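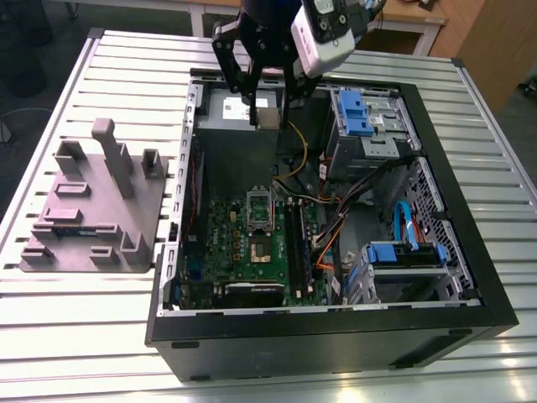

Hello everyone, and thank you to all of you who wrote back about the memory swap task. I meant to answer sooner, but the week got away from me, and then I wanted to look through the recordings properly before saying anything foolish in public. My short answer to Fotini is that I think we should keep the cables in. I know it would be easier to tie everything back first, and with that yellow cable looping down over the board and the black bundle running across the right side, I can see why you'd want to. But the machines people will bring us are going to look like that on the inside, and I would so much like the model to have met a cable or two before then!

Fotini Raptis wrote on August 4, 2021:
> We now have 1,100 demonstrations on the Jaselon set, and
> I went back over the ones we threw out. In 18 of them the
> fingers caught a cable on the way in or out. Could we
> clear the cables for the next batch and bring them back
> later, once the basic motion is learned? Also, does
> anyone mind if I leave the case lying in the same spot
> for a whole session? Moving it every time is hard on my
> back.

On those 18, please don't delete them. Put them in their own folder and write a line for each about what caught and where. When we did the Altgate drawers in April I was very strict and kept only the clean runs, and the policy we got out of it was lovely right up until it bumped something, and then it had no idea what to do with itself. What helped in the end was a small pile of recoveries, where the operator got into a bit of trouble on purpose and backed out slowly. I would be glad to have nearly 300 of those this time, and I'm happy to sit and do a good share of them myself (I find it rather restful, with the radio on).

As for the spot on the table, by all means leave the case where it is for a while, but do shift it after every 5 runs or so, even if it's only a nudge and a slight turn. Slide it, don't lift it! The fixture plate can stay put for now. I'd rather change one thing at a time, and Rallis still has to send us the drawing for the new slots anyway.

One more small thing. A few of the Zendasach files have the gripper state saved a little behind the wrist camera, so if you are training on them this week, check the timestamps first. I have a script that lines them up, and I'll put it in the shared folder tonight, after supper most likely.

Does anybody have older towers they could part with? Different makers would be best, as we have been leaning on the Dell boards quite a lot. I can drive over and pick them up.

Warmly,
Efthymia Liapis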